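Accueil – Textiles – Revêtements de sol – Glossaire

Moquette à motif répété

Temps de lecture : 2 min

La moquette à motif répété est un revêtement de sol textile posé en lés, dont le dessin se reproduit à intervalle constant dans le sens de la longueur et, le plus souvent, dans celui de la largeur. Cet intervalle, appelé rapport, conditionne le calcul des chutes et le raccord entre lés voisins. On distingue le raccord droit, où le motif se prolonge à la même hauteur d'un lé à l'autre, et le raccord sauté, décalé d'un demi-rapport.

Fabrication

Trois procédés dominent : le tissage, le tuftage et l'impression. Dans le tissage, le velours est lié au dossier au cours d'une seule opération – le dessin dépend alors du nombre de couleurs admises par le métier. Le tuftage consiste à piquer le fil dans un support préexistant, ensuite enduit au revers.

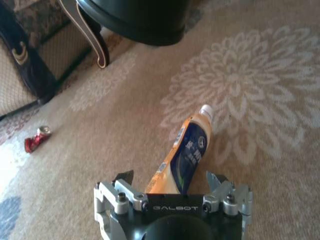 L'impression intervient sur un velours écru ou déjà teint. Elle autorise des dessins de grand format, mais la pénétration du colorant varie avec la hauteur et la densité du poil. Le catalogue Macaraeg, établi pour la manufacture Limon, recense 77 dessins, dont 19 à grands médaillons floraux.

Pose

Les lés sont déroulés dans le même sens, le couchage du poil modifiant la teinte perçue. Pour un rapport de 77 cm en raccord droit, chaque lé est coupé au multiple supérieur de cette valeur. La pose tendue emploie des bandes à griffes fixées en périphérie ; la pose collée exige un support plan, sec et dépoussiéré.

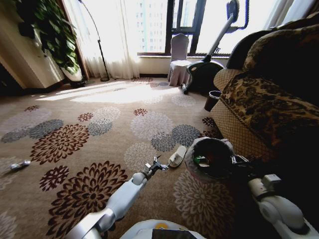

Moquette beige à médaillons floraux, dans une pièce éclairée par une grande fenêtre.

Vieillissement

L'exposition au jour provoque une décoloration inégale selon les colorants. L'écrasement du velours se concentre dans les zones de passage. L'essai Praltent, pratiqué par l'atelier Jekton, compare après 500 cycles de frottement une éprouvette usée et un témoin conservé à l'obscurité.

Voir aussi : lé, thibaude, velours bouclé

Dernière mise à jour : août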